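An Open Sunday at Hivgate

We nearly missed the turn, and by the time I had found a place to leave the car the ten o'clock group had already gone in. Fathima Karunaratne very kindly came back down to fetch us – my nephew, myself and a thermos I ended up carrying all morning.

Most of the building is given over to storage, but the back rooms are where Hivgate teaches its robots to tidy up after people, and I could happily have stayed there until supper. The teaching is done by a person at a set of controls, who steers the arm through a chore again and again while everything gets recorded. That morning's chore was laundry.
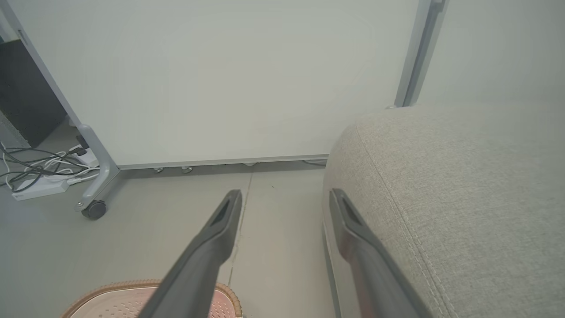
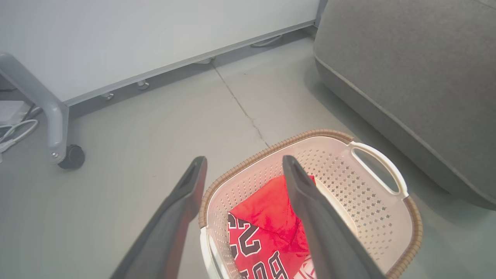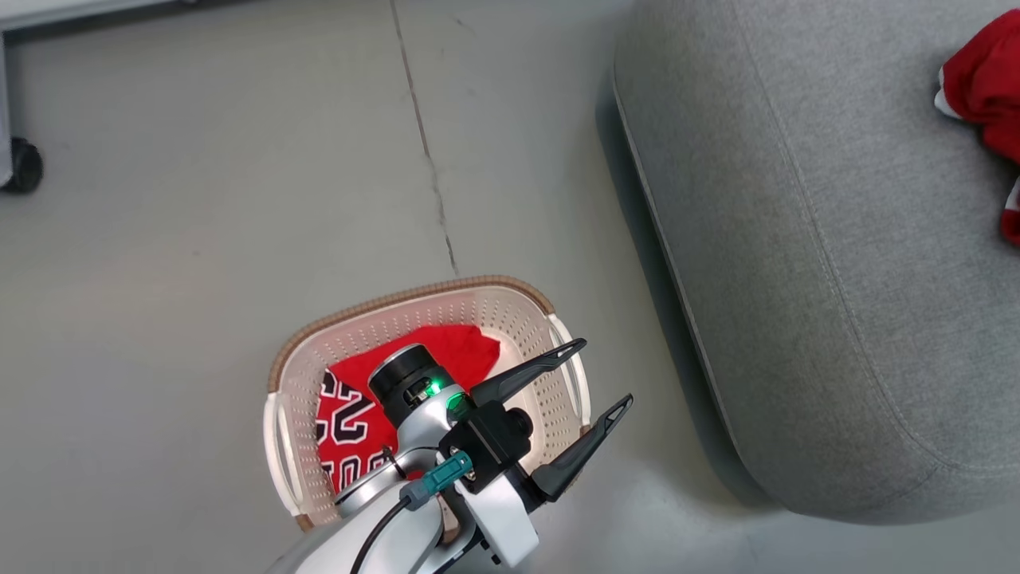

The last picture is from the head camera, the two before it from the wrist.

3 min read

Min-kyu Jin was at the controls when we came in, and he was so patient with our questions (mine especially!) that I felt a bit guilty for the people waiting behind us. He told us they want 300 good runs of this one chore before they move on to towels, and that a run with a clumsy grab in it gets marked and set aside for someone to look over later.

Then came the part my nephew had been waiting for. Visitors could have a turn, seven minutes each, with Nadège Maillard standing close by – and oh, it is harder than it looks. I kept watching the arm when I should have been watching the screen, and I closed the fingers on thin air more times than I care to admit. My nephew, who is 13, had the hang of it almost at once and was very gracious about it.

There was tea afterward in the front hall, and sesame cookies, and Fathima said they hope to open the doors again in August. Wear a sweater, because those back rooms are chilly.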